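Grulstead Retired Service Dog Placements

Version 4 of the table, June release. It covers dogs that left military or police work and were placed in private homes through the Grulstead and Grewal kennels. There are 3,181 rows, one per placement. A dog that was returned and placed again has two rows and keeps the same dog_id.

Files

placements.csv: the main table
kennels.csv: the two kennels and their intake codes
followup.csv: answers from the follow-up calls
CHANGES.txt: what changed between versions

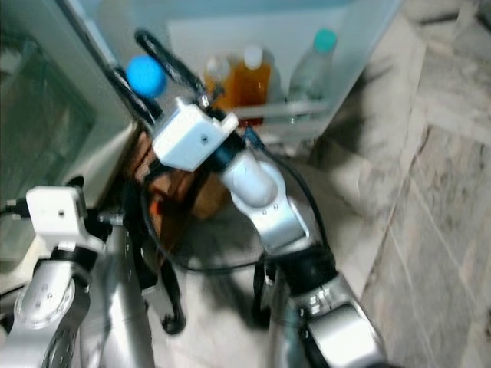 Can I link a dog to the handler it worked with?
Only as far as the handler_home column goes. It is set to 1 when the dog went to live with a former handler and 0 when it went to anyone else. Handler names and units were removed before the table left the kennels.

Columns in placements.csv

dog_id: number given at intake, never reused
breed_group: shepherd, retriever, spaniel or other
work_type: detection, patrol, search or unknown
age_retired: whole years
reason: age, injury, behaviour, program closed
handler_home: 0 or 1
travel_km: distance from kennel to new home
returned: 0 or 1, within the first year

Distances over 4,000 are overseas moves and were entered by hand from flight papers. Check those before averaging anything. The colour and coat fields in version 3 have been dropped, as the two kennels never agreed on the terms.

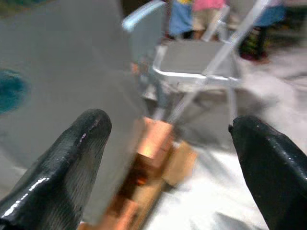 Fig. 2. Gripper fingers, close view.

Follow-up calls

Roughly 800 placements have a follow-up record. Calls were made on a Sunday where possible, when more people were home. The caller typed answers into Vovis, and the export cuts off any comment longer than one line. In 73 records the comment is blank but the score is good, so keep the row.

Scores run from 1 (poor) to 5 (settled well). The Grewal kennel used a three-point scale in its early years. Those scores are in old_score and have been left as they were.
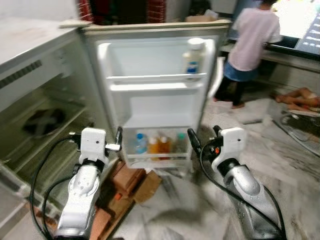
Why are so many work_type values unknown?
Grewal took in dogs whose papers stayed with their old unit. Staff wrote down the breed and age and left the rest blank, and we filled the blanks with "unknown" during cleaning.

Known problems

Age is a guess for some older dogs, mostly spaniels.
Injury and behaviour overlap. The kennels could tick only one.
Return dates are missing for Grulstead.

Access

The files are stored with Castotel and are free for research and teaching. Please don't try to identify owners. Send corrections with the dog_id and the column name.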